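Last updated: Sunday, 7:40 p.m.

Okay, a thread about my workplace, because people keep asking what I do all day now that "the robots are coming." I work at Bakby. We sort and pack small parts for repair shops. I started on the packing line and I still think of myself as a packer! (1/12)

Last September we got our first arm on the line. We call it Berge, after the street the old warehouse was on. I was sure I'd hate it. I was ready to hate it. (2/12)

212 likes · 18 replies

What Berge took over first was the small bin work. Pick up a little part, turn it, drop it in the right slot, do it again. On a busy shift that used to be 4000 picks across the line, and by the end of one my thumbs felt like they belonged to someone else. (3/12)

What changed for me: three of us from packing got asked if we wanted to learn the teaching side. You hold a pair of grippers by the handles and do the job yourself, the way you'd do it with your own fingers, and those recordings go into a program called Zodow. I said yes before they finished the sentence. (4/12)

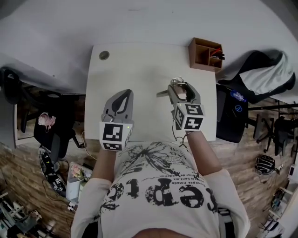
The funny part is how much you know without knowing it. I tilt a part before I set it down. I've done that for years and never once thought about it. Then you try it with two jaws and no fingertips and suddenly you're thinking about it a LOT. (5/12)

341 likes · 27 replies · 40 shares

A good block for me is 30 takes, then I get up and walk. My first week I tried for 100 without a break and the last ones were garbage – rushed, sloppy, elbows everywhere. We threw them out. Slow and boring is what you want, and I say that as a person who is neither. (6/12)

Our team's count for the last batch was 1688 takes that we kept. I wrote it on the whiteboard in the break room and drew a little crown on it. Still there. (7/12)

Stuff that got better on the floor: the noise is the same but the pace isn't. People talk more. The ones who stayed on packing do the odd-shaped orders and the returns, where you have to look at a thing and decide. One coworker told me it's the first time in years she's gone home and felt like cooking. (8/12)

Stuff that's harder, because I don't want to make this all sunshine. Two people on nights moved to the other building and didn't love it. The pay grade for teaching took months to sort out, and for a while we were doing a new job on the old rate. If your boss brings this in, ask about the rate FIRST. Get it in writing. (9/12)

195 likes · 52 replies

Also, Berge stops. A lot, at the start. A bag with a wrinkle in it, a label on sideways, and the arm just sits there waiting for one of us. We had a lamp for that and for the first month I saw it in my sleep. Now it's a few times a shift and you learn which parts will do it (the flat washers, always the flat washers). (10/12)

Next up is Drukus, which will be the bagging station. I'm going to be teaching it from day one this time, and I got to have a say in the height of the work table – you have no idea how happy that makes me. Short people of packing, I did this for you. (11/12)

If you do this kind of work somewhere else, come talk to me! I want to know how long your blocks are, what you do for your wrists, and if you also catch yourself pinching your fork funny at dinner. Replies are open, I'm on early shift tomorrow so I'll answer after lunch. (12/12)

408 likes · 63 replies · 71 shares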